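Water for coffee machines: frequently asked questions

Travon supplies softening and filtration cartridges for domestic and light commercial espresso machines. The questions on this page come from customers fitting or maintaining a cartridge in the Inent range. For electrical faults, leaks inside the machine or boiler repairs, contact the machine's maker.

Last revised 18/03/2024

Why does water hardness matter?

Hard water carries dissolved calcium and magnesium. When it is heated, part of that hardness comes out as limescale, which settles on heating elements, valves and the inside of the boiler. Scale slows heating, upsets temperature probes and can block the small openings that control flow. Steam boilers suffer most, as steam leaves the minerals behind and the water remaining in the boiler becomes more concentrated.

Hardness also affects taste. Very soft water tends to give a sharp, thin cup. Very hard water tends to give a flat, chalky one.

What is the difference between general hardness and carbonate hardness?

General hardness (GH) measures calcium and magnesium together. Carbonate hardness (KH) is the usual name for alkalinity, the water's capacity to neutralise acid. KH is the better guide to scale risk in a boiler and has a strong influence on how acidic the coffee tastes. Test both. A single reading from a GH strip is not enough to choose a cartridge.

How do I test my water?

Use a drop test kit. Run the cold tap for 2 minutes, rinse the test tube with the water to be tested, fill it to the line and add the reagent one drop at a time, swirling after each drop. Stop at the first full colour change. In most kits one drop equals one German degree, but check the leaflet. Paper strips are acceptable for a quick check on a cartridge already in use.
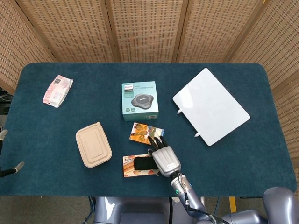 Tabletop with folding screen behind

Which cartridge do I need?

Inent Tank sits in the machine's own water tank and is pushed on to the pick-up hose. It is suited to water with a KH of up to 9 degrees.

Inent Line is fitted in the cold supply to a plumbed machine. It has a bypass head with 4 settings and can be used on harder water.

Grakach heads from our earlier range accept Inent Line cartridges with an adaptor ring. The ring is sold separately and has its own seal, which should be replaced whenever the ring is removed.

How do I set the bypass?

The bypass lets a share of untreated water round the resin so that some hardness remains. Find your KH in the table supplied with the head, turn the dial to the matching setting and press it in until it locks. Test the water at the outlet after flushing. If the KH is too low, move up one setting, flush again and retest. Do not set the dial between two marks.

How long should I flush a new cartridge?

Flush Inent Line with cold water into a bucket until the water runs clear and free of air. Discard all of this water. Inent Tank should be soaked upright in a jug of cold water and gently shaken until no more bubbles rise. Trapped air is the usual cause of a noisy pump after a cartridge change.

How often should the cartridge be changed?

Change it when the outlet KH begins to climb towards the inlet figure, or at the date written on the label, whichever comes first. Resin that has been left standing in water for a long time should be replaced even if little water has passed through it.

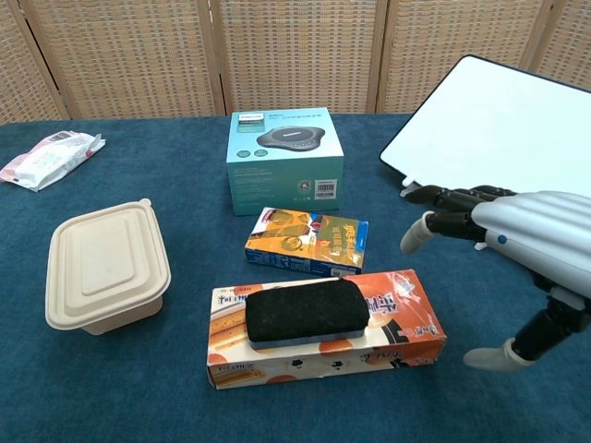 Reader comment, Miyazaki Coffee Bar: We went by the date on the label for the first year and had scale in the steam valve by November. The volume we were putting through was far higher than the label allowed for. Testing the outlet every Monday before opening sorted it out, and we now change the cartridge on the reading. It would help if the page said this more plainly.

The date on the label assumes domestic use. Where a machine is used commercially, the outlet test should take priority and a flow meter is recommended.

Can I use bottled water?

Yes, if the label shows a suitable mineral content. Bottled waters vary widely, and some are harder than tap water. Bicarbonate on the label is given in milligrams per litre. Divide it by 22 for an approximate KH in German degrees.

Can I use distilled or reverse osmosis water?

Not on its own. Many boilers sense the water level by passing a small current through the water, and water with almost no minerals may not be detected. The boiler can then overfill. Very pure water can also be corrosive to some metals. Minerals must be added back before use.

Does a cartridge remove chlorine?

Both Inent models contain a carbon stage which reduces chlorine taste and smell. Neither removes chloride, despite the similar name. Chloride can pit stainless steel boilers and is not reduced by softening. If your supplier's report shows a high chloride figure, ask your machine's maker for its limit before fitting any cartridge.

Do I still need to descale?

Less often, in most cases. Softening slows the build-up of new scale but will not clear what is already there. Descale an older machine before fitting its first cartridge, and remove the cartridge before any descaling solution goes through the tank. Acid will exhaust the resin. Some makers advise against descaling at home, so read the manual first.

What temperature and pressure can Inent Line take?

The inlet water must be cold and no warmer than 35 °C. Never connect the cartridge after a boiler or mixer tap. Supply pressure must stay within the range printed on the head. Where it goes above this, fit a pressure-reducing valve upstream, with a non-return valve between the cartridge and the machine.

How should spare cartridges be stored?

Keep them sealed in the original wrapping, away from frost and direct sun. A cartridge that has frozen must be thrown away, as the housing may be cracked where it cannot be seen.

Can used cartridges be recycled?

The outer housing carries a plastic code, but the resin must be removed first and the housing is not designed to be opened by hand. Return used cartridges to Travon, drained and bagged, using the address on the returns form.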